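Section 3 - Oiling and setting up your Orkel benchtop

Read this whole section before you open the can. Top arrives bare wood, sanded, no finish on it. Don't put anything on it yet.

What you need
Orkel oil (in the box), two lint-free cloths, 200 grit paper, gloves, a window that opens.

3.1 First coat
1. Lay the top flat on the legs. Bolts finger tight only - you'll be lifting it again for the underside.
2. Sand lightly, with the grain. Vacuum, then wipe.
3. Pour a little oil in the middle. Work outward to the edges. Thin coat. Thinner than you think.
4. Wait 20 minutes, wipe off everything that hasnt soaked in.
5. Leave overnight. Same again for the underside. Skipping the underside is how tops cup.

CAUTION: oily cloths can catch fire on their own. Spread them flat outdoors or soak in water before you throw them out. Never ball them up in the trash.

3.2 Second and third coats
1. Check the surface. Tacky means too much oil, or a damp August. Wait another day.
2. Repeat steps 3 to 5 above. Total of 3 coats.
3. Tighten the bolts. Snug, no power driver.

NOTE: full cure is 7 days. Light use ok after 96 hours, paper and hand tools, no liquids.

3.3 Loading the top
Heavy items over the legs where you can. Felt pads under anything with a hard bottom. Lift, dont slide. If you do get a scratch, see 3.4.

3.4 Spot repairs
Sand the mark only, feather out, one thin coat, wipe. Patch will look darker then the rest for a week or so. Questions - ask for Olga Peixoto at the parts desk, closed Thursday.
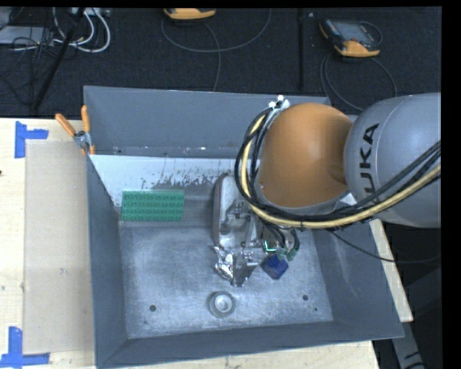

Re-oil once a year, twice if the top sits in sun. Dark tops hide marks, light ones don't. On a pale top with a big sheet-metal bin on it, like the gray one shown, pad under the bin and check the pads each time you re-oil. Lift the bin off first. Don't oil around it.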